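Filed under: Help Desk > Imports & Exports > Closed tickets

Subject: Asset import from Zalirance drops rows, again

Opened by Saron Gashaw, inventory

The CSV I exported from Zalirance has 2,601 lines, header included. After import, the Fikre catalog shows exactly 2,000 records and a green "Import complete" banner. Complete by whose standard? There is no error file, no warning, and the log says "finished normally." I have read the help page on large imports and it tells me to check that my file is valid. The file is valid. It opens fine in two different spreadsheet programs.

I was told in January that the Lendis connector update took care of this. I had doubts then and I still have them.

Reply from Tsutomu Murakami, support

Thanks for the detail. Could you clear your browser cache and run the import once more? Please also attach one of the missing records, so I can try it on the test server.

Saron Gashaw

Cache cleared, same 2,000. I don't see how my browser decides how many rows your server keeps, but it's done. The record below is from the end of the file. Its title is "Sorting bench, bricks and bins". 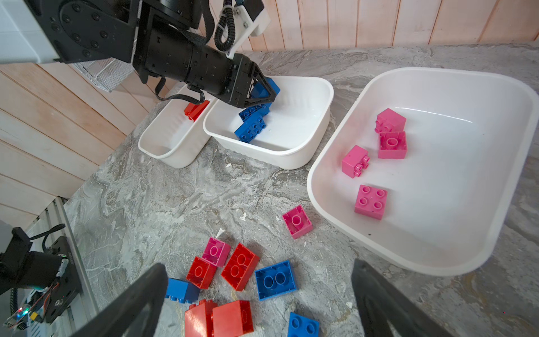
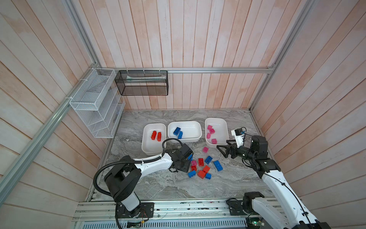
Same bench, same marble-patterned top:

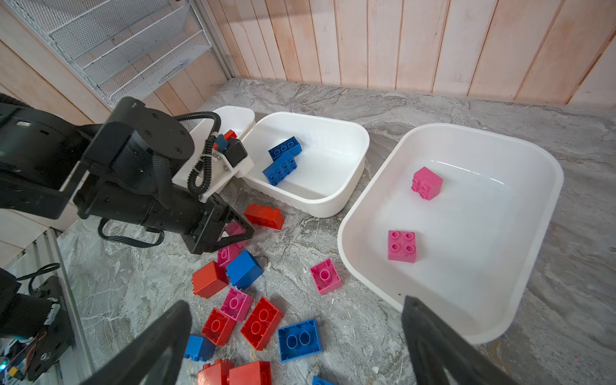 Does the import have a row limit?

The web form stops at 2,000 rows per file, and the command-line importer has no limit.

Saron Gashaw

So there is a limit, it is written down somewhere, and the form says "complete" when it hits it. I'd like to know why the first suggestion was my cache.

Tsutomu Murakami

Fair point. The cache step is on our standard list and I should have looked at the row total first. The test record loaded by itself with all its attachments, so the file format is fine. Two ways forward: split the CSV and import the parts, or use the command-line tool with the Trevetti profile. If you split it, keep the header line in each part.

Saron Gashaw

Split it. Second part went in without complaint and the catalog now shows 2,600 records, which matches the file minus its header. I compared the IDs on both sides before believing the number, and they agree.

I am not calling this fixed. Please log the banner as a separate bug. A form that throws away rows should say so on the screen.

Tsutomu Murakami

Logged against the import form and linked here. I've asked for the limit to be added to the help page too. No release date yet.

Status: Closed, workaround accepted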